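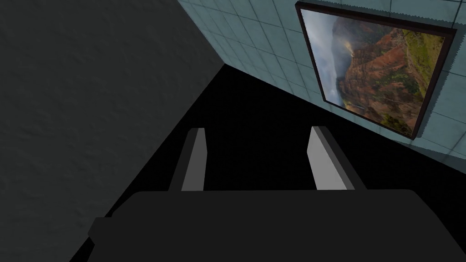 Notes from the Zuvavard visit, for those who came and the few who couldn't

Thank you all for being so patient on the coach in May, and for the good questions once we got there. I promised to write up the first half of the morning, so please keep this with your week 2 handout.

Sanne Boersma began with the simulator, and I was glad she did. Her group runs each grasping task in a rendered room before trying it on the bench, and she let us look out past the gripper's two fingers, as the program does. Do remember what she said about backgrounds: tiles, plaster, even a painting on the wall are all things the software must learn to leave alone. They have 143 rooms so far, and some 1,240 practice runs came out of them last term.

Yuto Shibata then talked us through opening and closing. Two parallel fingers sound simple enough, but the width of the gap has to be chosen before the arm moves in, and he spent a good while on that (as will we, I'm afraid).

For next time, please read chapter 13 and write half a page on one thing a simulated room leaves out - friction would be a fine choice, or lighting if you prefer. Ruben Geerts has the sign-up sheet for the bench session.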